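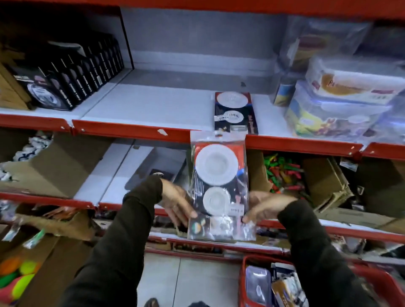
A reader wrote in after the last release to say that shelf work is solved, that warehouse arms have been picking boxes for years, and that a small store should be able to buy one and stop straightening aisles by hand. We don't think so yet, and the rest of this README explains what we measured and what we left out.

Wastport shelf tasks, data card
Last edited 12/12/20

What is in the set

Wastport is a collection of short clips of people handling small household and plumbing goods on store shelves, together with labels for each hand action. There are 1,136 clips. Of these, 934 carry full labels and the others have only a task name. Arm trials are kept in their own folder and are not counted in those totals.

Task names

pick_hanging: take a carded item by its edge or tab
place_flat: lay an item down on the shelf surface
place_upright: stand an item on its edge
face_front: turn an item so the printed side faces the aisle
slide: move an item without lifting it
close_row: push boxes together so they stand straight

Where machines stand now

We ran the same tasks on a two-finger arm with the Truddale planner, 208 trials in all. It did well on close_row when the boxes were stiff and all one size. It did badly on pick_hanging. Clear plastic gives the depth sensor very little to work with, and the planner often closed on the air in front of the package or on the shelf behind it.

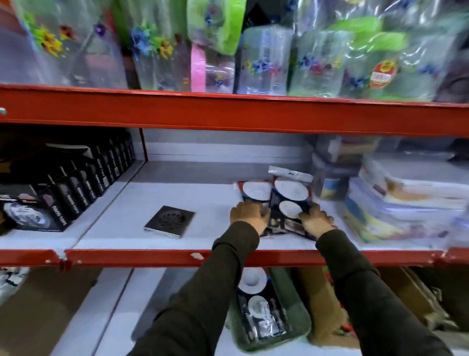
Clutter is the second problem, and it is harder to put a number on. The planner treats a shelf as a list of separate objects with free space between them. On a real shelf that list is hard to make. A bare chrome drain grate reflects the light while it lies flat a short way from a strainer pack in clear plastic, and the stack of food containers on the right has plastic wrap over plastic tubs, so the segmentation step can return one object or many. We labeled stacks like that as a single object. If you need each container marked, you will have to add it yourself.

Labels are stored one file per clip. Each line has a start time, an end time, the hand, the action and the object class. Times are in seconds from the start of the clip. When both hands touch the same object they get one line each.
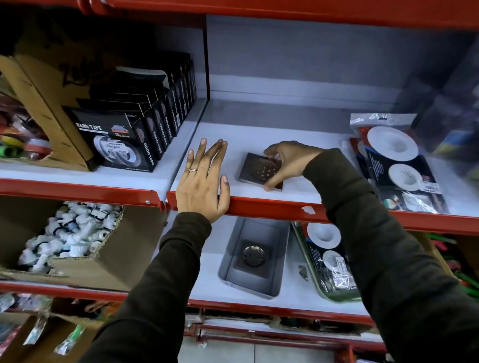 Support contacts have their own label, brace, and we ask that you don't drop it when you clean the data. Earlier versions merged it with idle, which was a mistake. A left hand pressed flat on the red front edge while the right hand grips a square drain grate is a brace, even though the left hand is holding nothing. Our arm has no second limb to do this with. A two-arm setup could, but the planner has no notion of leaning on something.

Thin flat metal parts were the worst class for the arm. We tried a suction cup from the Mạch kit in place of the fingers, and it would not seal over the holes in the grates. On solid plates it was fine.

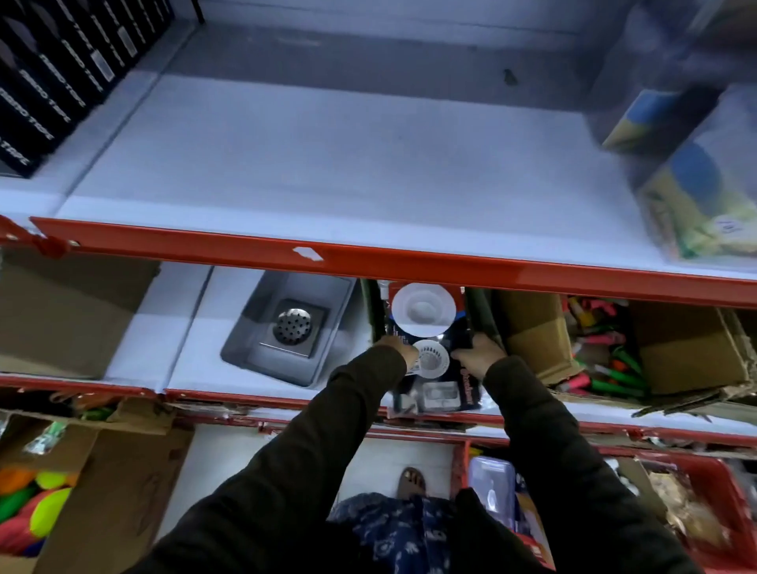

Scoring is strict about neighbors. A trial counts as a success only if the target ends up where it should and nothing beside it has moved more than a finger's width. Most pick_hanging failures were neighbor failures. With a carded strainer pack held between two dark green dividers, and an open box of small colorful items just to the right with its torn flaps hanging over the shelf edge, there is little room for a wide gripper to come in from the side. We don't label loose cardboard flaps as objects, and that may be wrong.

Splits

800 of the fully labeled clips are for training. The rest of the labeled clips are for testing. Please don't tune on them.

Known gaps

No clips of glass or liquids. Price stickers and printed text are not transcribed. Bottom shelves are thinly covered. A converter for the Ova format is planned for February.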